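How to fold sports shirts so the numbers do not crack

My two sons play football for a small club in Mullport, and my sister's girls play netball, so in our family there are always shirts with numbers to wash and fold. When I came to this country I folded them the same way as bed sheets, very flat and very hard, and I pressed the folds with my hand. After one season the numbers had lines through them like old paint. My neighbour Nkechi Olatunji, who sewed uniforms for many years, showed me a better way and I have used it since then. I write it down for other parents.

What you need

A flat surface bigger than the open shirt. A table is good, a bed is too soft in the middle. If your table is polished, put a piece of felt or an old blanket on it, and the shirt will not slide away when you fold it. You also need a clean hand towel, and a drawer or a box where the shirts can lie without being squeezed.

Before you fold

The shirt must be fully dry. Feel the number from the inside, not only the sleeves, as the thick print keeps the water longer than the cotton around it. I wash ours inside out in cool water and hang them by the bottom hem, away from strong sun. Please never iron directly on the number. If you must iron, turn the shirt inside out, put the hand towel between, and keep the iron moving.

Look also at the side seams. Some shirts have the care label sewn there, and if it is twisted it will make a small bump in your fold. Pull it straight now.

Folding

Lay the shirt with the number facing down and smooth it from the middle to the sides. Bring one side in towards the centre, but stop before the fold touches the edge of the number. You can feel the edge through the cloth with your fingers. Lay the sleeve back along the fold so it does not stick out. Do the same on the other side.

Now bring the bottom hem up. With a small shirt one fold is enough. With a big shirt you make 2 folds, one below the number and one above it, and the number stays flat between them. Turn the whole thing over and the number should be on top.

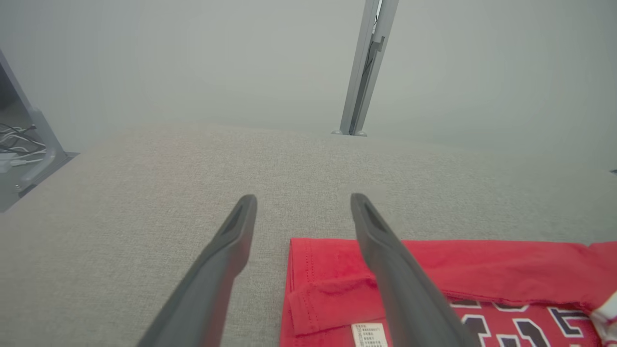 Cotton shirts are a little harder than the shiny polyester ones, because the cloth is thicker and it remembers every crease. Do not press the fold down with your full weight, only run your palm over it once. A red one with big white numerals is the kind I am most careful with, especially when the digits have a dark outline, as the outline and the filling are often separate layers and they can lift at different times. On old, fuzzy cotton I leave the fold a bit round. It looks less tidy in the drawer, but I prefer this to a broken number.

If the sleeve will not stay

Sometimes a sleeve makes a short ridge that comes up again after you fold it. Open the shirt one step back, pull the sleeve straight from the shoulder seam and lay it down again. Usually the problem is at the shoulder and the cuff only shows it.

Putting away

Stack the shirts with the numbers up and a sheet of plain paper between them. Printed numbers can stick to each other in warm weather — this happened to us in the summer holidays, and one shirt took half of the number from the other. I do not put more than 10 in one pile. The heaviest shirts go at the bottom.

Ebuka Haruna, the coach of my younger son, rolls the team shirts for travelling. For one day in a bag I think it is fine, if you roll from the hem with the number on the outside. When you come home, take them out the same evening and lay them flat.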